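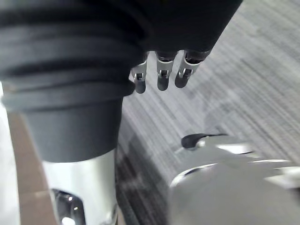

La main et ses doigts, au-dessus de la moquette.

Atelier Durer : le bras qui descend tout seul

Lettre interne, 12 janvier 2019. Écrit vite, entre deux réunions, pardon pour le style.

Vous êtes plusieurs à avoir demandé ce qui s'est passé à Durer et pourquoi la cellule Sturedden est fermée. Version courte : arrêt d'urgence enfoncé, moteurs coupés, et le bras a continué à descendre. Lentement, sans bruit. Jusqu'au sol. Personne de blessé. Pas de casse sur les doigts. Mais un bras qui bouge après un arrêt d'urgence, on ne laisse pas passer, donc tout est à l'arrêt jusqu'à nouvel ordre.

Version longue maintenant.

C'était en fin d'après-midi, essais de préhension au ras du sol, la série habituelle. On travaille bas exprès en ce moment, le client veut du ramassage par terre, pas sur table. Deux personnes dans la zone : Elínborg Thorlacius au pupitre, et un collègue de Latimico qui préparait les pièces de l'autre côté de la barrière. Elínborg voit la main hésiter sur une approche, un petit à-coup qu'elle n'aime pas. Elle arrête. Bon réflexe, rien à redire. Le voyant passe au rouge, le pupitre annonce puissance coupée, tout le monde se détend.

Sauf que. Le collègue de Latimico ouvre la barrière, se baisse pour récupérer une pièce tombée, et Elínborg lui crie de reculer. Elle avait vu l'ombre des doigts changer sur la moquette. C'est comme ça qu'on l'a su, pas par un capteur, pas par une alarme. Il a reculé, le bras a fini sa descente : 38 secondes entre l'appui sur le bouton et le contact avec le sol, d'après le journal. Une descente si lente qu'en regardant la main directement on ne la voit presque pas bouger. C'est bien ça le problème.

Ce que dit le journal

Pas grand-chose, hélas. Au moment de l'appui, coupure de puissance normale, commande de serrage des freins envoyée, accusé de réception reçu. Ensuite le système considère que le bras est immobile et n'enregistre plus les positions qu'à cadence réduite. On voit donc la descente en pointillé, assez pour dire que c'est le coude qui glisse. L'épaule tient. Le poignet tient. Le coude, non.

L'à-coup d'avant l'arrêt, lui, n'a sans doute aucun rapport. Il se retrouve dans les courants de la main, une petite pointe, un doigt qui force un instant. On garde ça de côté, à traiter à part. Merci de ne pas mélanger les deux dans les rapports, j'ai déja lu trois fois que « la main a lâché ». La main n'a rien lâché du tout.

Le frein

Démontage le lendemain matin avec Miah, qui nous fournit l'articulation. Garniture glacée, surface brillante alors qu'elle devrait être mate, et une trace de graisse sur le bord. Pas beaucoup. Assez pour que le frein accroche quand le bras est haut et replié, et glisse quand il est bas et tendu, parce que le couple n'est pas le même. Nos contrôles du matin se font bras replié. Voilà. Le frein passait le contrôle tous les matins et ne tenait pas l'après-midi.

D'où vient la graisse, on ne sait pas encore. Deux pistes sur la table et je les donne telles quelles. Soit le joint du coude fatigue, Miah penche plutôt pour ça. Soit on en a trop mis à la dernière révision, en juin, et ça a migré petit à petit. La fiche de révision dit « graissage effectué », sans quantité. Donc on ne pourra pas trancher avec la fiche. Le joint est parti chez Miah pour expertise, retour attendu, pas de date ferme.

Pour l'usure c'est plus clair. Le frein du coude est prévu pour tenir une position, pas pour arrêter un bras en mouvement. Or depuis qu'on fait du ramassage au sol, les opérateurs arrêtent souvent en pleine descente, au bouton, par prudence. Le compteur donne plus de 3000 serrages depuis la mise en service. Combien en mouvement ? Le compteur ne fait pas la différence. On va lui apprendre.

Ce n'est pas un reproche aux opérateurs. Je le redis parce que j'ai entendu des remarques au café. Le bouton est là pour qu'on appuie dessus, et si une seule personne hésite la prochaine fois à cause d'une histoire d'usure de frein, on aura tout perdu. Appuyez. Le frein, on le changera.

Ce qui n'a pas marché chez nous

Le voyant. Il passe au rouge quand la puissance est coupée, et tout le monde ici, moi compris, lit ça comme « le bras ne bouge plus ». Or il dit seulement que les moteurs ne poussent plus. La pesanteur, elle, continue. Sur l'ancienne cellule la différence n'avait pas d'importance, le bras était équilibré par un ressort. Pas celui-ci. L'information figure dans la notice de Sturedden, au chapitre maintenance, que les opérateurs n'ont aucune raison de lire.

La barrière ensuite. Elle se déverrouille dès la coupure, aucune temporisation, aucune vérification de position. À corriger en premier à mon avis. Le collègue de Latimico n'a rien fait d'interdit : voyant rouge, barrière libre, il entre. La procédure l'y autorisait mot pour mot.

Enfin la reprise. Une fois la main au sol, quelqu'un a voulu remonter le bras tout de suite, en réarmant, pour soulager les doigts. Elínborg a dit non. Elle avait raison : au réarmement, le contrôleur repart de la dernière position connue, et celle-ci datait d'avant la glissade. On aurait eu un rattrapage d'un coup, vers le haut, avec deux personnes penchées dessus. Le bras a été calé avec de la mousse, puis déchargé à la sangle avant qu'on touche à quoi que ce soit. Gardez cette méthode en tête, elle part dans la procédure.

À partir de maintenant

Cellule Sturedden consignée, cadenas posé, clé chez Elínborg. Elle ne la prête pas, inutile de demander. Les autres bras équipés de la même articulation restent utilisables en position haute uniquement. Pas de travail au sol, même pour une démo, même cinq minutes, même si le commercial insiste.

On ne passe plus aucune partie du corps sous un bras coupé tant qu'il n'est pas calé ou posé. Ni la main, ni le pied, ni la tête pour regarder un connecteur. Les cales en mousse sont à côté du pupitre, les sangles dans le tiroir du bas. S'il en manque, dites-le le jour même.

Le contrôle du matin change. Bras replié comme avant, puis bras tendu en position basse, coupure, et on regarde. Il faut laisser le temps, une glissade lente ne se voit pas d'un coup d'œil. Repérez un doigt par rapport à une marque fixe et revenez voir. Si l'écart a changé, même de peu, on consigne et on m'appelle. La nouvelle fiche est affichée à l'entrée de l'atelier, jetez l'ancienne, il en traîne encore des copies dans les classeurs.

Côté logiciel, deux demandes déposées chez l'intégrateur. La surveillance de position doit rester active à pleine cadence après coupure, avec alarme sonore au moindre déplacement. Et le réarmement doit être refusé si la position lue ne correspond plus à la position mémorisée. Première réponse : la surveillance c'est faisable vite, le refus de réarmement demande de toucher à la partie sécurité, donc revalidation complète. On attend le devis. Je ne rouvrirai pas sans la surveillance, pour le reste on discutera.

La barrière, c'est chez nous. Un relais temporisé est commandé mais une simple temporisation ne suffit pas, puisque le bras descendait encore longtemps après la coupure. L'idée d'Elínborg : lier le déverrouillage à l'immobilité mesurée des axes et garder la temporisation en plus. Plus de câblage, tant pis.

Pour les équipes qui attendaient la cellule

Je sais que ça tombe mal. Les essais de préhension pour Latimico sont repoussés, ils sont prévenus, ils l'ont bien pris (leur collègue était aux premières loges, ça aide à comprendre). Ceux qui ont seulement besoin de la main peuvent la monter sur le banc fixe, l'adaptateur est prêt, voir avec l'atelier mécanique pour les créneaux. Le banc est très demandé du coup, alors rendez les créneaux que vous n'utilisez pas.

Les doigts ont été vérifiés un par un après le contact, articulations libres, pas de jeu anormal. Les coussinets sont remplacés par précaution. Le capteur du bout d'un doigt donnait une valeur un peu décalée, recalibré, à surveiller. Si vous avez des données de préhension prises après l'incident et avant le recalibrage, mettez-les à part, ne les jettez pas.

Dernière chose. En relisant les cahiers de poste, j'ai retrouvé une note au crayon, pas signée, quelques semaines avant : « bras plus bas qu'hier soir ? » Avec le point d'interrogation. Personne ne l'a relevée, moi non plus alors que je vise ces cahiers. Celui ou celle qui l'a écrite peut venir me voir, ce n'est pas pour une engueulade, j'aimerais savoir de quel bras il s'agissait et dans quelle position il avait été laissé. Et à tous : ce genre de note, dites-la aussi à voix haute à la relève.

Questions à Elínborg pour la consignation et les cales, à moi pour le reste. Prochain point quand Miah aura rendu le joint.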